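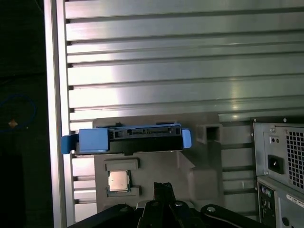 Home Contents Previous section Next section References

December – Kelechi Bassey, Janaka Jayasinghe and Reece Catterall

3. Storage and retention of the parish register scans

3.1 Source material

The Ruvidley registers were scanned over two winters by staff of the Enach record office. The set covers 230 bound volumes, most of them baptism and burial registers, with a smaller number of vestry minute books. Each opening was saved as an uncompressed master file and as a reduced copy for reading on screen. Volumes with tight bindings were scanned one page at a time, and these account for most of the gaps in page numbering discussed in section 4.

3.2 Copies and media

Three copies of the master files are kept. The first is held on a server at Enach and is the only one open to readers. The second is written to hard drives and stored at Nesum. The third is on tape. Figure 3 shows a hard drive in a blue and black caddy.

Figure 3. Hard drive in its caddy, resting on a grey moulded tray.

The three copies were not made at the same time. The tape copy was written last, after the file names had been corrected, and so differs from the other two in its naming of the vestry books. We used the tape names throughout and give a table of equivalents in the appendix.

3.3 Checking

A checksum was recorded for every master file when it was first saved. The full set was checked again after 30 months. Eight files failed on the server copy and were replaced from the drives at Nesum; no file failed on more than one copy. All eight belonged to the same burial register, and the fault was traced to a single interrupted transfer.

Checksums show only that a file has not changed – they say nothing of whether the scan was good to begin with. Aliyu and Shehu therefore read a sample of 30 volumes against the originals. They noted missing openings, cropped margins and pages where the ink could not be read on screen but could be read on paper. Cropped margins were the commonest fault. In the burial registers this matters, as later clerks often wrote the cause of death outside the ruled columns.

3.4 Effect on the present study

Entries with a cropped margin were kept in the counts of burials but left out of the counts by cause. Where a bishop's transcript survives, the missing words were taken from it and marked as such in the data. The Gidey chapel registers have no transcripts, and their cropped entries remain incomplete.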